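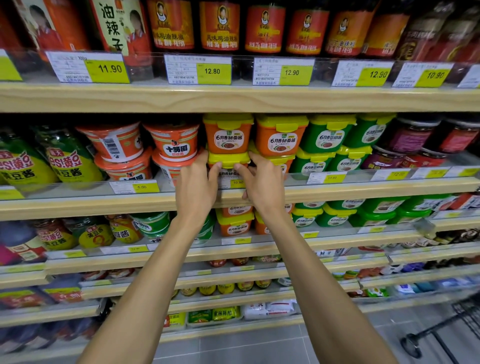 Sauces bay, second shelf: sweet bean sauce in orange tubs, under the chili oils.

Zoltance Shelf Order Project
Progress report to the Rorine Retail Fund
Reporting period: February
Submitted Mar 12, 2023

Summary

The work in the sauces and condiments aisle is on schedule. All four bays have been sorted at least once, the product list has been checked against the shelves, and the price tags in the first two bays have been gone over. The remaining work is in the pickles and dried goods at the far end, where the tags still need attention. We have spent less than planned on shelf strip and a little more than planned on labor.

What the project covers

The grant pays for one full reordering of the condiment aisle at the Birnico store, along with a written routine the store can keep using when the project ends. The aisle was chosen because it had the most complaints about missing prices and mixed stock. Many of the products come from the same few makers and are packed in tubs of the same shape, so a tub put back in the wrong place is easy to miss.

The product list for the store's food floor runs to 1681 lines. The condiment aisle accounts for 400 of them. We had expected fewer, and the application was written on that basis. The extra lines are mostly different flavors and sizes of things already on sale.

Work done in February

Sorting. Each bay was worked from the top shelf down. Tubs and jars were pulled to the front edge, stacked straight, and turned so the name on the label faces the aisle. Older stock was moved forward and newer stock put behind it. Anything with a damaged lid or a torn label went to the back office and was written down.

Grouping by type. We moved the pastes so that sweet bean sauce and broad bean paste from the same maker stand side by side on one shelf. The orange tubs are the sweet bean sauce and the green tubs are the broad bean paste. Both have yellow lids, and mixing them up was one of the most common faults found in the first walk-through. Keeping each color in its own block has cut down on this, although shoppers do put tubs back on the wrong stack and the block has to be checked daily.

Chili oils and chili crisp stay together on the shelf above the pastes. The store asked for this, and we had no reason to change it.

Price tags. Tags sit in a clear strip along the front of the shelf. Where a tag had slid along the strip it was moved back under its product. In the paste section the two kinds of tub are now easy to check, and the 10.90 tag under the green tubs is in the right place. Tags that had faded were reprinted by the store at no cost to the grant.

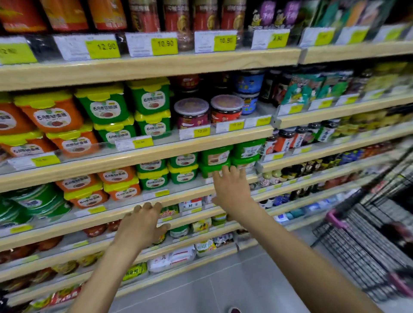
Problems and how they were handled

Stack height. We tried stacking the paste tubs three high to save space. The upper tub was awkward to lift out under the shelf above, and the stacks leaned. We went back to two high as the standard for the green tubs. The written routine says this.

Deliveries. The Shahbazi warehouse sent one delivery to the store ahead of time, before the second bay had been finished. Cartons were left in the aisle for part of a morning and sorting had to stop. We have since agreed on a fixed delivery window, and it has held so far.

Carts in the aisle. The aisle is open to customers while the work is going on. A shopping cart left beside the shelving takes up a good part of the space, and the lower shelves are the ones that become hard to reach. Lower shelves are now done first thing, before the store gets busy. We looked at closing the aisle for short periods but the store did not want this and we did not press it.

Small packets. Flat packets and pouches do not stand up well next to tubs. They fall forward and end up in front of other products. We have asked for low dividers in the first bay as a trial. If they work, the store will pay for the rest.

Reaching to the back. On deep shelves the last row is often missed in a quick check. The routine now asks for the front tubs to be lifted out so that what is standing behind can be seen and brought forward.

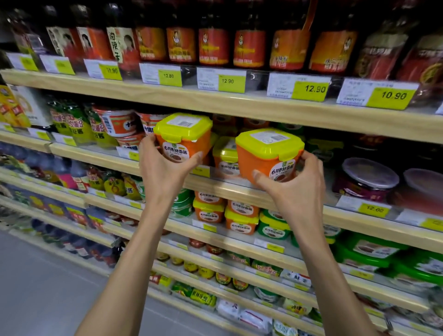

Time and spending

A full check of one bay now takes 30 minutes, counting the tags. This is the time we will use in the written routine. The first checks took a good deal longer, mainly because stock was being moved between bays at the same time.

Labor is slightly over the February budget. The extra hours came from the longer product list and from the morning lost to the early delivery. Shelf strip is under budget, as most of the old strip was sound and only needed cleaning. We would like to move the saving from materials to labor. The total does not change. Please confirm that this is acceptable under the terms of the grant.

Store feedback

The store manager reports fewer questions at the register about sauce prices. No count was kept before the project started, so we can't put a number on it. Staff on the early shift have said that refilling is quicker now that every product has a set place. Staff on the late shift were less sure – they inherit whatever the day's customers have done to the shelves – and asked for a shorter version of the check that can be done before closing. We are writing one.

Next steps

Finish the tags in the last two bays.

Fit the trial dividers in the first bay and look at them again after two weeks.

Write up the short closing check and try it with the late shift.

Give the store a printed shelf plan for each bay, with the paste section shown by tub color as well as by name.

Carry out a last full check of the aisle together with the store manager, and send the results with the final report.

Receipts for shelf strip and the labor sheets for February are attached separately.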